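About Rillska

Rillska is a language school for adults. We teach Swedish, French, Korean and Indonesian in small groups, mornings and evenings.
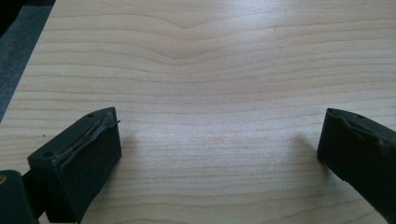 The school was started by Farah Gunawan and Hatem Slaoui, who had both taught night classes at a community college and wanted longer lessons than the college could fit in. The first course was French for beginners. Korean came a year later, when Seo-ah Myung joined, and she still teaches every level of it.

We moved to our present rooms in July 2019. Before that we rented space above a print shop, where evening classes had to end by eight. The new place has 5 classrooms, a small library and a kitchen that students are welcome to use before class and during the break. Street parking is free after six.

How we teach

A term runs from January to the end of spring, and a second one starts in the fall. Groups are kept to eight people. If a class fills up, we open a waiting list and try to start another group at the same level. Most lessons are two hours long with a short break in the middle.

We use a printed coursebook for the first two levels. After that the teachers put together their own material, mostly news stories, letters, short radio pieces and forms of the kind you would have to fill in if you lived in the country. Homework is given every week. It is not graded, but the teacher will go over it with you.

There is no entrance test for beginners. Everyone else has a short talk with a teacher, in person or by phone, so that we can find the right group. If the group turns out to be too easy or too hard, you can change during the first 3 weeks at no cost.

Who we are

Farah Gunawan — director, Indonesian
Hatem Slaoui — French, all levels
Seo-ah Myung — Korean, all levels
Reda Bouazza — French conversation, evening groups
Mohcine Ait Ali — Swedish, and the school office

Classes for workplaces

We also teach at workplaces in the area. These courses are planned with the employer and usually cover the words and phrases people need on the job. A course is 64 hours unless we agree on something else, and the teacher comes to you. Ask for Mohcine if you would like a price.

Visiting

The office is open on weekdays from ten to four and again for half an hour before evening classes. You can sit in on one lesson for free before you sign up. Please call first so the teacher knows to expect you — the beginner groups in particular tend to be full at the start of a term.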